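3.2 Bags and how they were opened

The packing task used two kinds of closure: a fold-over top and a pressed zip. We treat only the second in this section, as the fold-over bags gave very little variation in the time taken per item and are reported with the Darko set in the appendix.

Zip bags were supplied by Pasden and kept in their carton until needed. A bag straight from the carton lies flat, and its two strips tend to cling to each other even when the zip has not been pressed shut. Packers at the Norimmont site dealt with this in different ways. Some ran a thumb along the inside of one strip before reaching for the fruit. Others pinched one side of the mouth and let the rest spread. The second method left a narrower opening, but one hand stayed free throughout.

In total 3729 bags were packed, of which 1680 were opened by the thumb method and 815 by the pinch. The rest were opened by a mixture of the two, or the method was not noted. Sorting was done by Yayra Annan from the written logs, the last of which is dated 2018-12-07.

Shape mattered more than size. Round pieces such as apples and peaches went in at the first attempt in most trials. Grapes were slower, as the bunch spread when it met the strip, and long pieces had to be turned to follow the opening. Baskets were filled with mixed artificial fruit so that packers could not settle into one movement.

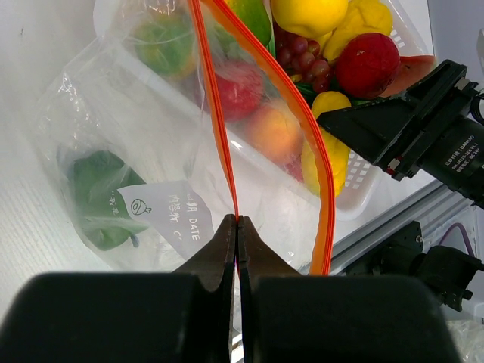

Figure 2. Zip bag with orange strips, held at the mouth, and a basket of mixed artificial fruit behind.

Does the coloured strip make the bag easier to open? It helps the packer find the edge, but in the Grondora trials it made no difference to the time taken once the edge had been found. Plain strips were therefore kept in the comparison and the two colours pooled.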